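Pomance prepara un deportivo eléctrico para la serie Ludgate

El fabricante Pomance ha confirmado que construirá el coche protagonista de la segunda temporada de Ludgate, la serie policíaca ambientada en un futuro cercano cuyo rodaje arranca en octubre. El modelo, de dos plazas, se llamará Jarkbridge y partirá de la plataforma del cupé que la marca ya tiene a la venta.

El equipo de diseño, dirigido por Esben Bisgaard, ha trabajado unos cinco meses en la carrocería. Las puertas se abren hacia arriba y el habitáculo prescinde de la pantalla central. La producción recibirá dos unidades: una capaz de circular y otra, sin motor, para los planos interiores. 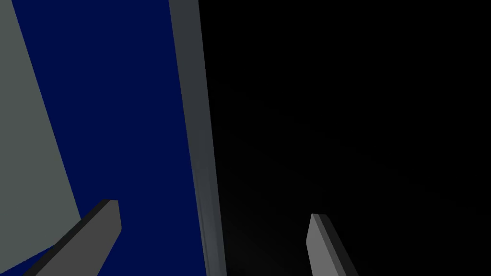 Fiona Mowat cree que el coche debería llegar a los concesionarios, aunque fuera en una tirada corta, y recuerda que el todoterreno de la primera temporada se quedó en maqueta pese a las peticiones de los seguidores. A su juicio, una edición de 59 ejemplares se agotaría enseguida.

Pomance no ha anunciado planes de venta. Tampoco ha dado datos de potencia ni de autonomía, y se limita a señalar que la versión rodante usa la batería del cupé de serie.

El Jarkbridge aparecerá por primera vez en el segundo episodio, conducido por la inspectora Pollock. La marca tiene previsto enseñarlo al público antes del estreno, en un acto cuya fecha está por fijar.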